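The wrong people are measuring the Windach

By Farzad Safavi

The talks between Branar and Sellard over the Windach River broke up again in February, and again the joint statement said the two sides would continue to exchange views. They have been exchanging views for most of my working life. I covered the early rounds as a reporter and advised on two of the later ones, and I think the trouble starts well before anyone sits down to bargain over water.

Each government brings its own numbers. Branar, upstream, measures the river at its dams. Sellard measures it at the border and below. The two sets of readings have never matched, and by now neither delegation expects them to. At the last session I attended, the Sellard side handed over a technical annex that ran to 156 pages. The Branar engineers told me over dinner that they had been instructed not to open it, because accepting it for study might be read as accepting it as evidence. 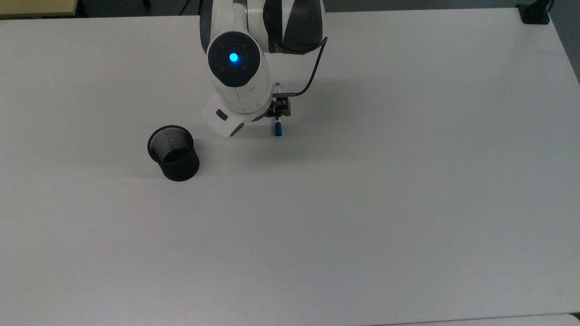 A robotic arm above a white tabletop.

Under those conditions a negotiator can't give anything away. If Branar offers to release more water in the dry months, more than what? Any figure it names becomes an admission about how much it has been holding back. So the offers come out vague, the other capital calls them empty, and the newspapers on both sides report that the neighbor isn't serious.

The usual answer from outside mediators is to set the technical questions aside and build trust first. I have sat through a good deal of trust building. There were study tours and a youth orchestra. I have nothing against the orchestra, but the farmers in the lower valley, around 900 families when the last survey was done, can't irrigate with it. Trust between these two governments will come after a few dry seasons in which the agreed amount of water crosses the border and both of them can see that it did.

What I would do is take the measuring away from both ministries. There are 39 gauging stations on the main stem of the Windach. Put all of them under one small joint office, staffed by hydrologists from both countries and run by someone from neither, and publish the readings every morning. Let the negotiators go on disagreeing about shares. They would at least be dividing the same river.

Liên Hà, who ran the river desk in Sellard's foreign ministry until she retired, thinks this is naive. Her objection is that data is a form of control over the border zone and that no army will let foreign technicians walk around in it. She has a point about the four stations nearest the crossing at Đỗ. I would leave those for last. The other stations are in ordinary farm country, and people visit them now to fish.
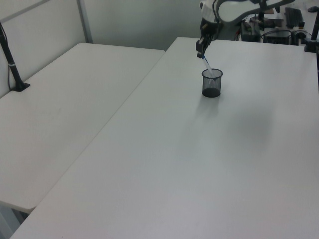 Photo: Viorica Todorova

A stronger objection comes from Đạt Bùi, who has written about river commissions elsewhere and found that plenty of them share data perfectly well and still fail to share water. I accept that. A common set of readings won't tell anyone whether an old orchard in Sellard deserves water ahead of a new power plant in Branar. That is a political question and the politicians should have to answer it in public. At present they are spared from doing so, since each can claim that the other side's figures are false and leave it there.

Cost should not be the obstacle. The office would need a building, a few vehicles and a modest payroll, and the two governments already pay twice for the same work. The delegations could agree to it at the next round without touching a single line of the draft treaty. I would ask them to try the upper stations for one full year and leave the question of shares off the agenda until the readings are in.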